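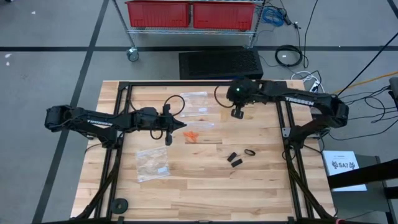 小袋展　引き出し一段ぶんの常設展示

チャック付きの透明な小袋というものは、買った覚えがないのに増えます。ネジを買うと付いてくる。棚を買うと予備の金具が入って付いてくる。中身を使い切っても袋はまだきれいなので、別のものを入れて取っておく。取っておいた袋に入れるものがまた要る。こうして作業部屋の引き出しが一段、閉まらなくなりました。

三月の日曜日に、その一段を机の上に全部あけました。木の天板は広いほうだと思っていましたが、小物を一度広げると、次に広げる場所を探すことになります。せっかくなので展覧会のつもりで、出てきたものに短い説明をつけておきます。入場無料、図録なし、休憩用の椅子は一脚。展示替えの予定はありません。

第一室　耳まわり

耳栓（オレンジ）
発泡タイプ。袋から出して木の上に転がしておくと、スナック菓子の新製品のように見えます。色が派手なのは失くさないためだと聞きましたが、失くしました。そしてまた買いました。机の上でかたまっているところは、なかなか仲がよさそうです。

耳栓の片割れ
ペアで使うものを一つだけ保管する意味について、当館の見解はまだまとまっていません。右耳だけうるさい日に備えるという説が有力です。

耳栓用ケース
買った当時はキーホルダーにつけて持ち歩く計画でした。現在はクリップが入っています。耳栓が入っていた時期は確認できません。

第二室　袋の部

白い小さな紙が入った袋
ラベルというものは、貼るか入れるかで性格が出ます。貼るとはがすときに糊が残り、入れると袋の中で裏返る。どちらを選んでも後悔はするので、私は入れる派です。文字は自分にだけ通じればいいと思って書き、半年後の自分に通じません。

平たい袋
空の袋は重ねると場所を取らないはずなのですが、重ねると滑り、滑ると広がります。輪ゴムで束ねたところ、今度は輪ゴムの保管場所が課題になりました。

「予備」とだけ書かれた袋
何の予備かは書かれていません。当館でもっとも哲学的な収蔵品です。中身は短いネジと、曲がった板状の金具。十年近く使われないまま、引っ越しを二度生き延びました。

「予備2」
「予備」の続編。中身は同じです。書いた本人は、前作の存在を忘れていたと思われます。

底に穴のあいた袋
穴より大きなものだけを入れる、という運用で現役を続けていました。今回の整理をもって引退。功労を称えて燃えないほうの分別箱ではなく、きちんとプラスチックの箱に入れました。それが規則です。

12枚組のうち使わなかった袋
Humportで小袋を12枚組で買ったのが昨年です。引き出しに空き袋が山ほどあることを知らずに買いました。袋を入れてある袋も同じ袋なので、数え方が難しい。

第三室　黒いもの

黒いゴムの輪
パッキンなのか、すべり止めなのか、瓶の口についていたものなのか。家じゅうの蛇口と水筒に順番に当ててみましたが、どれにも少しずつ合いません。シンデレラの靴ならとっくに話が終わっているところです。Cilicoの保存瓶の輪という線がまだ残っていますが、瓶のほうは去年割りました。

小さな四角いパッド
二枚が斜めに寄り添って机に置いてあると、何かの打ち合わせ中のようです。家具の脚に貼るのか、機器の裏に貼るのか、用途については家の中で意見が割れました。私はどちらでもよく、とにかく袋に入れたいという立場です。

丸くて黒い円盤
おもりに似ています。少なくとも紙の端を押さえる仕事は立派にこなしそうなので、文鎮として再就職させる方向で検討しています。面接は済みました。

黒いもの全般について
黒い小物は、黒い箱に入れるとなくなります。これは物理の話ではなく私の視力の話です。以後、黒いものは透明な袋へ、という館内規則を設けました。木の天板に置くぶんには、よく見えます。

第四室　家具の付属品

Grosbergの棚についてきた六角レンチ
組み立てが終わった瞬間に要らなくなり、捨てた翌週に要る道具です。捨てなかったので一度も要りません。同じ寸法のものが引き出しの奥からまた出てきて、さらにその奥からも出てきました。棚は一台しか買っていません。

棚ダボ
棚板を支える小さな金属の棒。一つ足りないまま三年過ごした棚があり、足りない一つは「予備」の袋にありました。ここで初めて「予備」が予備として働いたことになります。記念に袋の紙に日付を書こうとして、ペンのインクが出ませんでした。

木のフタ
ネジ穴を隠す丸いフタ。色が「ナチュラル」と「ライトナチュラル」の二種類あり、並べるまで違いがわからず、並べるとどちらがどちらかわからなくなります。

転倒防止のベルト
未開封。これについては冗談を控えて、その日のうちに取りつけました。

第五室　電気の部

Thalerの卓上灯の替えヒューズ
卓上灯本体は人に譲りました。ヒューズだけが家を守っています。譲った先に届けるべきだと思いつつ、送料のほうが高いという計算を、毎年あらたにやり直しています。

結束バンド
細いものと太いものを混ぜてしまうと、必要なのはいつも混ぜた山のいちばん下にあるほうです。一度締めたら外せないという性質が、この引き出しの中でもっとも決断力のある住人という評判につながっています。

ねじりっこ
食パンの袋を留めていた、針金入りのあれ。金色と白。正式名称を調べようとして、調べているあいだに午後の三時になりました。

どこかの電池ぶた
電池ぶたのないリモコンは家にありません。ということは、ふたのあるリモコンのどれかが、ふたを二枚持っていることになります。

第六室　値段の部

ここまで書くと、一文にもならないものばかりと思われそうです。当館の名誉のために、値の張る収蔵品も紹介しておきます。

ネジの詰め合わせ　2,000円
長さと太さが各種そろって仕切り箱に入った、たいへん気分のいい買い物でした。箱を一度ひっくり返して以来、各種が一種類になっています。

仕切り箱（上記の反省から購入）　2,000円
ふたがしっかり閉まるものを選びました。仕切りの下に隙間があり、小さなワッシャーが自由に行き来しています。国境のない箱です。

あわせて4,000円
これだけ出して、いま中身が入っているのは、もともと付いてきた無料の袋のほうです。帳簿をつける人がいたら一言ありそうですが、館長も経理も私なので、監査は円満に終わりました。

第七室　片づけの記録

分け方
はじめは用途で分けました。用途のわからないものが大半になり、中止。次に材質で分けました。ゴムのようなもの、金属のようなもの、と「のような」が続いて、中止。三度目は大きさで分け、これは最後まで行きました。大きさだけは、見ればわかります。

袋の向き
チャックを上にして、本のように立てて並べる方法を試しました。端の一つが倒れると、順に全部倒れます。ドミノとしては優秀でした。いまは厚紙を一枚はさんでいます。

ラベルの書き方
品名、どこで使うか、いつ入れたか。この順で書くと決めて、最初の袋で「品名」に詰まりました。「ゴムの輪（瓶？）」と書いてあります。疑問符のついたラベルは信用を落とすという指摘もありますが、正直ではあります。

捨てたもの
錆びたネジ、ちぎれた輪ゴム、インクの出ないペン。ペンは先ほどの日付の一件で判明しました。思い切りのよさを示すには、やや弱い顔ぶれです。

捨てなかったもの
それ以外の全部。

館内のご案内

開館時間
引き出しが開いているあいだ。夕方には天板を食後の作業に使うので、閉館が早まることがあります。

寄贈について
ご厚意はありがたいのですが、小袋の寄贈はお受けしていません。中身だけの寄贈もお断りしています。耳栓の片方をお持ちの方は、ご相談ください。

貸し出しについて
六角レンチのみ承ります。返却は不要です。

お問い合わせの多い件
黒いゴムの輪に心当たりのある方は、下のコメント欄へ。瓶の写真を添えていただけると助かります。

次回展示
隣の引き出し。電源コードの段です。先週少しだけ開けてみたところ、何かが引っかかって半分までしか出てきませんでした。中で結び目になっているようなので、開幕は未定とします。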